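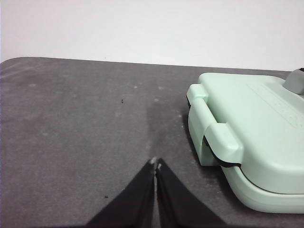

Gripper and the green toastie maker, open day at Coltell

coltell open day, who else went?
Forum: Makers and Tinkerers > Robots and automation

dunnyfox
So I finally got along to the Coltell open day in April and I've been meaning to write it up ever since. Pic at the top is from the arm's own wrist camera, they had it up on a monitor and were letting people grab stills off it onto a stick.

Short version: if you can get to the next one, go! Parking is rubbish, the coffee is good, and you can stand close enough to things to annoy the people running them.

The bit I want to talk about is the kitchen appliance demo. One arm, one table with a dark grey felty top, one mint green sandwich maker (might be a waffle iron, I never saw the plates from where I was). The job was to hook the handle, lift the lid, then close it again. That's it. I reckon I stood there for the best part of an hour watching it and my partner went and sat in the car.

Hammad Bangash was driving the demo and he was very patient with me. He said the lid is a much harder job than picking up a block, as the thing has to follow the arc of the hinge and if it pulls straight up it just lifts the whole appliance off the table. Which it did, twice, while I was watching. Big cheer from the kids both times.

Anyone else get there? I missed the upstairs part completely.

marg_in_ballarat
I was there in the arvo! I think I saw you, were you the one asking about the fingertips? I was behind you with the pram.

Loved it. My eldest has decided she's going to work there. She asked Hammad whether it makes toasties and he said not yet, and she told him that was a bit disappointing, and he wrote it down on his clipboard.

dunnyfox
Haha yes that was me, sorry for hogging him. I wanted to know what the pale pads on the very ends of the fingers were made of. He said they swap them all the time and he'd have to check which ones were on.

torque_wrench_tim
Going to be the grump here. I went, and I thought the lid demo was the weakest thing in the building. My kitchen drawer has a bit of bent wire in it that could open a sandwich maker. A proper industrial cell does 1525 cycles of something useful while that arm is still thinking about where the handle is.

I don't mean to rubbish the people, they were lovely. But the public walks away thinking this is the state of the art and it's a bloke with a laptop resetting a toastie maker.

dunnyfox
Tim, your wire needs you on the other end of it though! The bit I liked was that he let us shift the appliance about between goes. I pushed it right over to the side of the table and turned it a bit, and it still had a crack at the handle. Your industrial cell would have closed on thin air.

torque_wrench_tim
My industrial cell would have had a fixture, so you couldn't have shifted it.

dunnyfox
Well yeah, that's my point mate

kbec_weld
Tim's half right. I do cells for a living (food packaging, mostly) and if a customer wanted lids opened I'd clamp the thing down and be home by lunch. But we get asked more and more for short runs where the product changes every couple of days, and the fixtures end up costing more than the robot. I'd put up with slow if it saved me cutting another nest.

What was the success rate like? Did anyone ask?

marg_in_ballarat
They had a tally on a whiteboard but it got rubbed out at lunch, I think by my youngest. Sorry.

dunnyfox
I asked and got a fair answer, which was that it depends who's been moving the appliance. He wouldn't give me a number for a day with the public in. While I was standing there I'd say it got the lid more often than not, but I wasn't keeping score.

It has trouble coming in with the fingers nearly shut. Look at the still, they're only open a crack and pointing at bare table to the left of the handle. From there it has to come across and up, and get around that loop without shoving the whole appliance along. Felt's a bit slippery under plastic feet, by the sound of it.

Everaldo_B
Hi all, Everaldo Brito here, I was on the upstairs tables with Kátia Arruda so I can fill in what dunnyfox missed. We're not Coltell staff, we're with Skilik and they gave us a room for the day.

Upstairs was the teaching side. You held a pair of handles and the arm followed you, and the task was folding a tea towel. Eight people at a time, with a bit of a queue down the stairs. Most people are terrible for the first few minutes and then suddenly fine. Kids are better than adults, and one gentleman in a cardigan was better than Kátia, which she is still cross about.

On the lid: kbec is asking the right question. From my side I'd like to see that run with a handle the arm hasn't met before. A nice fat loop like the green one is a generous handle. Try it with one of those flat steel sandwich presses with a skinny bar and you'd learn a lot more.

torque_wrench_tim
Thank you, Everaldo. A generous handle, that's what I was getting at.

kbec_weld
No it isn't, you were getting at bent wire

marg_in_ballarat
😂

prairie_gord
Watching from Saskatchewan, so no open day for me. Couple of questions from the picture. Is that colour of tabletop on purpose? I'd have thought a dark grey top and black fingers would make life hard for the camera. And is there any lighting rig, or just whatever's in the room? It looks really even.

dunnyfox
Didn't ask about the colour, good question. I noticed the top was pretty grubby in person, bits of dust and a couple of crumbs or something on it, and you can see that in the still too. I did ask if mess throws it off. Hammad reckoned they'd sooner have it a bit mucky than vacuum it every run and then find it falls over in somebody's real kitchen.

Lights, no idea. Everaldo?

Everaldo_B
Different room, so I can't say what they had rigged down there. Ours was just the ceiling panels.

For colour, Gord, we went the other way and used a pale mat, and then had trouble with the white tea towels. So you lose somewhere. Benedito Medeiros did a little talk on that after lunch, it was the best thing of the day for me and there were maybe a dozen people in it. He's said he'll put the slides up once he's taken the customer stuff out.

prairie_gord
Please post the link here if he does. I've got a Luller arm in the garage that my brother-in-law was throwing out and I'd like to get it doing something before winter. It currently waves.

torque_wrench_tim
Which Luller? The older ones have a brake on joint 3 that sticks. Don't power it up with your head near it.

prairie_gord
The older one, by the look of the badge. And thanks, I'd been wondering what that clunk was. Will leave the head well back.

kbec_weld
Seconding Tim on the brake. Start a thread if you get stuck Gord, there's a few of us here with those. Pull the cover and check for grease on the disc before you buy anything.

marg_in_ballarat
Did anyone do the Vídalín stand near the door? I only got the sticker.

dunnyfox
Briefly! Conveyor sorting, bottle caps by colour, very quick. Tim would've loved it. Tarcísio Guerra was on it and let my partner tip a whole bucket of caps in (this was before the car sulk). It jammed, he opened the side, poked it with a ruler and off it went again.

torque_wrench_tim
I did love it. Best thing on the ground floor. It had a fixture.

dunnyfox
Of course it did.

For anyone wanting to go to the next one: the sign on the main road points at the wrong driveway, take the second one past the tyre place. Bring a hat if you're queuing for upstairs, the line went outside when I left. And if you're standing at the lid table, ask before you move the sandwich maker, there's a stop button and they like to have a hand on it first.

marg_in_ballarat
And bring snacks. Smelled like a sausage sizzle out the back but they'd sold out by two.

Everaldo_B
Sold out well before that, I'm afraid, I got the last onion on a bit of bread. I've passed the skinny handle idea on to Hammad and he's asked if anybody has an old press they don't want. Any brand, doesn't need to heat up. PM me and I'll pick it up if you're on my side of town.

kbec_weld
Got one in the shed. Hinge is a bit bent, that all right?

Everaldo_B
Even better. PM sent.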